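Stilinix Doorways – Simulated Household Pack for Two-Armed Robots

If your robot can fold a towel but comes to a standstill at the bathroom door, you are in very good company, and you are the person we had in mind when we started putting this pack together. Doorways is a set of 224 ready-to-run home interiors for simulation, built around the parts of a house where robots tend to get into trouble: doors, handles, narrow hallways and the awkward bits of wall in between.

We are a small team and we've been fussing over door handles for longer than we'd like to admit. Urmas Rätsep, our lead environment builder, started with the levers (he'll gladly talk you through the return spring, so do set aside an afternoon), and we went on from there to round knobs, latches and hinges that can be set anywhere from brand new to badly in need of oil.

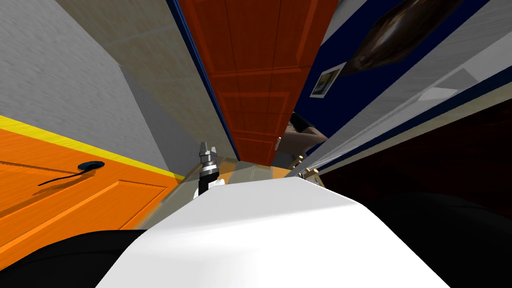 Every door in the pack swings on its own hinge and has its own weight and latch, and you can change any of those from one plain text file. Colors and wall finishes can be shuffled too, and we'd encourage you to be bold with them! A policy that has only ever met white doors in white hallways can get quite a shock when it's sent somewhere more cheerful.

Views can be rendered from the head or either wrist, or from all of them together if your graphics card is up to it. Human figures can be placed in the rooms, standing or walking, and they count as obstacles for planning – please keep them switched on when you test, even though it slows things down a little.

What you get

224 interiors, each with its own floor plan
2,188 doors, drawers, handles and hinged panels, all movable
2 sample two-arm robot models, with grippers, ready to swap for your own
Starter tasks: reach the handle, open the door, pass through, close it behind you
Loader scripts and a printed quick-start guide

Which edition to pick

The Pukside edition is for one workstation and costs $900, paid once. It suits a student project or a small lab very nicely. The Plulia edition runs the same interiors on a shared server, and the price depends on how many seats you need, so write to us and we'll work it out together.

Hinata Ikeda looks after customer questions and answers most of them before noon. If you're coming over from our older Nasr pack, mention it when you write and she'll send you the conversion script. Your saved tasks will carry over, but the wrist camera settings need to be entered again by hand, and we're sorry about that one. A fix is planned for December.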